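Plotetia Press to Publish First Book-Length Study of Reader Letters in Small Comics Magazines

7/24/22 – Plotetia Press will publish "Dear Dremitz: Readers, Letters and the Making of Comics Criticism" this September. The book, by Catinca Tănase, looks at the people who wrote to comics magazines before there was any other place to talk about comics at length, and at what those people taught each other about how to read a page.

The book grew out of a box of back issues of Dremitz, a stapled magazine that ran for 68 issues and printed more mail than almost anything else. Tănase bought the box for the interviews. She ended up reading the letters first, then reading them again with a notebook, and then writing to anyone whose return address still worked.

"I kept finding arguments I had heard in graduate seminars, made 15 years earlier by somebody who was mostly annoyed about the coloring," Tănase said. "They were good arguments! They had evidence, they quoted each other, they came back two issues later and changed their minds. I wanted to know who these people were and what they did with all that thinking afterward."

Some of them became critics. Some became cartoonists, or editors, or teachers who slipped a comic into the reading list when they could. Plenty of them simply kept reading, and a few sent Tănase letters as long and as pointed as the ones they had written to the magazine. Several of those new letters are printed in the book in full, with their postscripts.

"Dear Dremitz" opens with a long chapter on a single quarrel about panel borders. It started as a short complaint about a story in which the borders dropped away on the last page, and it went on for more than a year. Readers sent in sketches and diagrams. One wrote a parody in verse. Tănase follows the quarrel letter by letter and shows how a shared vocabulary came out of it, with words that readers made up on the spot and then used as if they had always been around.

Later chapters take up lettering and sound effects, the problem of writing about work by several hands, and the odd status of the editor's reply, that one line in italics that could close a debate or set it off again. There is a very funny chapter on readers who reviewed stories they hadn't read. There is also a serious one on who got printed and who didn't, which draws on a folder of unpublished mail that the magazine's last editor had kept in a filing cabinet and was glad to see used.

Aurel Anghel, who edited the book for Plotetia, said he knew he wanted it after reading the sample chapter on a train and missing his stop.

"Catinca writes about letter writers the way the best of them wrote about comics," Anghel said. "She's generous and she's picky. She will spend three pages on one sentence from a teenager in a small town, and by the end you agree that the sentence deserved it. I have been editing books on comics for a long time and I learned something on nearly every page of this one."

The book has 50 black-and-white reproductions, most of them letters pages shown at close to their printed size so that they can be read without a magnifying glass. The designer matched the two-column setting of the original magazine for the appendix, which reprints a full run of letters from one especially lively stretch of issues. Typos have been left alone. A short note by Tănase explains how she tracked down the letter writers and asked for permission, and what she did in the cases where a writer asked to be left out.

Readers who followed Tănase's column in the online journal Trilluro will recognize a few of the pages. Parts of the panel borders chapter first appeared there in a much shorter form, and the comments under that piece led her to two of the writers she had been looking for. The chapter has been rebuilt from the ground up for the book and is now roughly four times as long.

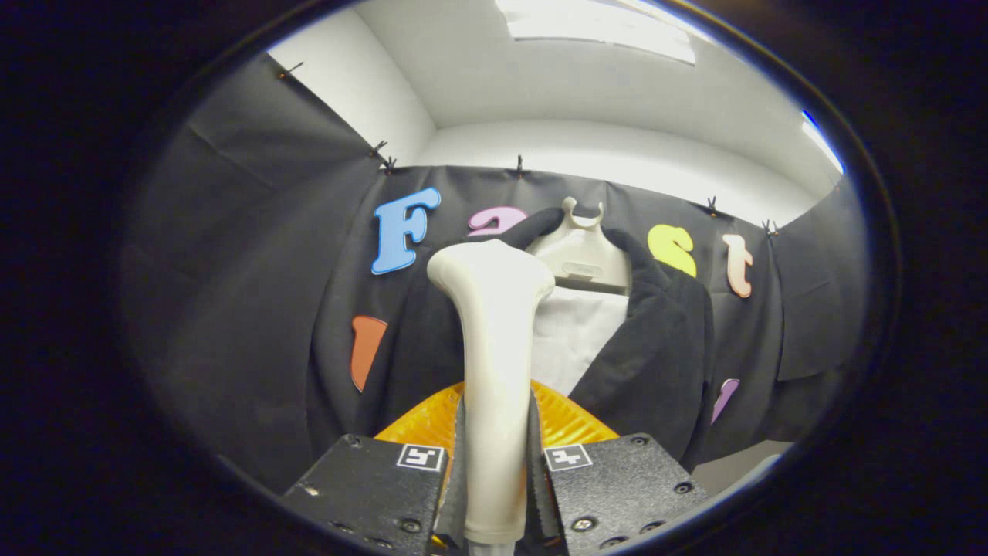
Plotetia is also bringing back one of the small pleasures of the old magazine. The first printing will include a bound-in reply card, already addressed, and the press will print a selection of the replies in a free pamphlet next year. Anghel will choose the letters and Tănase will write the one-line answers in italics. Letters may be about anything in the book, or about any comic at all, and may disagree with each other. Email will be accepted too, though the card has a nice blank panel on the back for drawing.

A launch evening will be held in September at the Radu bookstore, with Tănase and Anghel in conversation and a reading of the panel borders quarrel by several voices. Guests are invited to take a part. Scripts will be handed out at the door and no rehearsal is needed – the original writers didn't get any either. Original issues of Dremitz will be on a table to look through, and the store is putting together a shelf of collected comics mentioned in the letters, including a couple that have been hard to find for years.

"What I would love is for somebody to read this and dig out the old magazines in their own closet," Tănase said. "Mine can't be the only box. There were so many of these little publications, and each one had its regulars, and I only got to one of them."

"Dear Dremitz: Readers, Letters and the Making of Comics Criticism" will be available in paperback and as an ebook. Review copies can be requested now in either format. Teachers who would like to use the panel borders chapter in class can ask for it as a separate file, which comes with the letters it discusses in order of publication.

About Plotetia Press
Plotetia Press publishes criticism and history of comics, cartooning and illustrated books, along with a short list of translated essays. It reads proposals all year and answers every one of them.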